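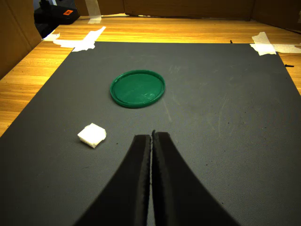 4. Notes Left for Other People

4.1 Where the notes were found

The corpus described in Section 3 holds 1,452 handwritten notes, all of them left in shared workrooms by one user for the benefit, or the correction, of another. They come from seven rooms in the towns of Dirnby and Flulten, and they were written on whatever was nearest: masking tape, the backs of receipts, a paper plate, and in one case the previous note. Digital messages were left out. They have been studied at length elsewhere, and they rarely have to survive contact with glue.

Position turned out to matter more than we had planned for. Our first coding sheet, drawn up by Mebrat Degefa before either of us had spent much time in the rooms, had a single column for location and offered "wall," "door" and "other." By the end of the first visit nearly everything was "other." Notes were stuck to lids, tucked under drawer handles, and slid halfway beneath the mats that protect the tables. A typical mat is large and dark gray and covers most of the work surface (Figure 2), and its edge makes a decent paper clip. Users of the Dirnby rooms called this "posting under." A note posted under could stay there for months, partly out of respect and partly out of dust.

We therefore replaced the column with a distance code, running from "on the thing complained of" to "in another room entirely." The second of these sounds inefficient. It was mostly used for notes about the sink.

4.2 Openings

Very few notes open with a greeting. Where one appears, it is usually a warning that the rest of the note will be unpleasant. "Hi all" comes before a complaint far more often than before a piece of news, and "Hi all!" with an exclamation mark does so almost without fail. Cherry Mae Gatchalian, who coded the Flulten rooms, added a margin category for greetings that had been crossed out and replaced with nothing. We keep these as a separate type. The writer has started out friendly, read the sentence back, and thought again.

"Please" behaves in a similar way. At the front of a request it is ordinary politeness, as in (4). At the end, after a comma, it has a colder feel, as in (5). Underlined, as in (6), it is no longer a polite word at all.

(4) Please put the lids back on.
(5) Lids back on, please.
(6) LIDS. Please.

The three examples come from the same room, in the same hand, in that order. We were able to fix the order from the tape, which had been layered.

4.3 Who is "someone"?

The most common subject in the corpus is "someone." It would be natural to read this as a real indefinite, used by a writer who does not know who left the clamp open. Our interviews suggest otherwise. Getachew Mamo, a bookbinder and the author of a large share of the notes from his room, told us he had never once written "someone" without a particular person in mind. "If I didn't know who it was," he said, "I'd write 'whoever.'"

This contrast held up well. In the notes for which we could trace both writer and target, "whoever" goes with a real lack of knowledge and often with an offer of some kind ("whoever lost the blue thimble, it is on the shelf"). "Someone" goes with knowledge and with no offer of anything. Speakers outside the rooms, asked to rate the same sentences on paper, heard no difference. Speakers inside the rooms thought the question was a strange one to have to ask.

"We" is harder. In signs put up by whoever runs the building, it means the building. In user notes it nearly always means "you," as in "we seem to be going through a lot of sandpaper." Adanech Mamo pointed out to us that her brother's notes use "we" this way only when he expects her to read them. We have added her remark to the coding guide as a caution.

4.4 Replies

Replies are where the genre gets lively. Most are short, many are a single word, and a good number are only a tick. We had assumed that a tick meant agreement. Charito Dumlao, who has used one of the Flulten rooms for longer than it has had a lock, explained that a tick means the note has been seen and that no promise has been made. Agreement is shown by taking the note down.

It follows that a note which is still up has, in the local sense, been lost. Long chains, where a note has drawn more than five replies, should probably be read with this in mind. The longest concerns a kettle. By its midpoint the kettle has dropped out of the discussion and the writers have moved on to the question of who is allowed to own tape. Both sides quote earlier notes, with small changes in their own favor, and one supplies a date, Jun 11, 2021, for a remark that the other denies having made.

We did not try to settle the matter. Our own request to photograph the chain, left beside it on a card, received two ticks, and was still up when we went back in September.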